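**Skulico moves training work for cleaning robots into workers' homes**

CLARHOLM – Room attendants at the Zadeck guesthouses have a new item on their schedules this June. For six hours a week, those who sign up put down the cart and tidy bedrooms with a pair of hand-held grippers, so that Skulico can use the recordings to teach its room-cleaning robots.

The company plans to bring its first machines to Zadeck in the fall. They will start with trash and used cups, jobs that attendants do in every room before they get to the beds. Bathrooms and linen stay with the staff.

Recording is done in ordinary furnished bedrooms, with blankets, chargers and shopping bags left where they are. Skulico wants 2000 clips of trash pickup alone before it moves on to other chores. A cup has to be gripped, carried over the bin and let go, and a wrapper has to be handled the same way even though it weighs almost nothing.

"My hands know how to do this, but the gripper makes me slow down," said Diệp Hoàng, an attendant on the early shift. "A job I do without thinking takes me three tries on a bad day. Crumpled paper is fine. Thin plastic is the one I argue with."

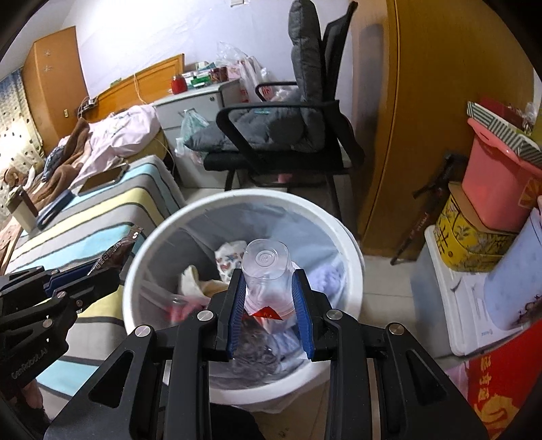 Hậu Lục sees it differently and said the hours are welcome but the purpose is hard to ignore. He asked at a staff meeting what happens to the morning shift once the machines can clear a room, and said he had not yet heard an answer he could take home to his family.

Zadeck's operations manager, Myrtle Halvorsen, said no positions will be cut during the trial. Attendants will be given fewer rooms to clear and more to inspect, she said, and two will be trained to restart a robot when it stops. She would not make a promise past the end of the trial.

Pay for recording hours is the same as for cleaning. Attendants had asked for more, on the grounds that the clips will be used long after the shift is over. Halvorsen said that request is still open – a reply is due before the robots arrive.

The work has already changed some habits. Thịnh Đinh, who trains new hires, now keeps written notes on the order in which he clears a room, something he used to pass on by walking people through it. Skulico asked for the notes, and he agreed on condition that new staff get a copy too.

Sign-up for the next round of recording closes at 4 p.m. on the last working day of the month. Forms are at the front desk and in the linen room.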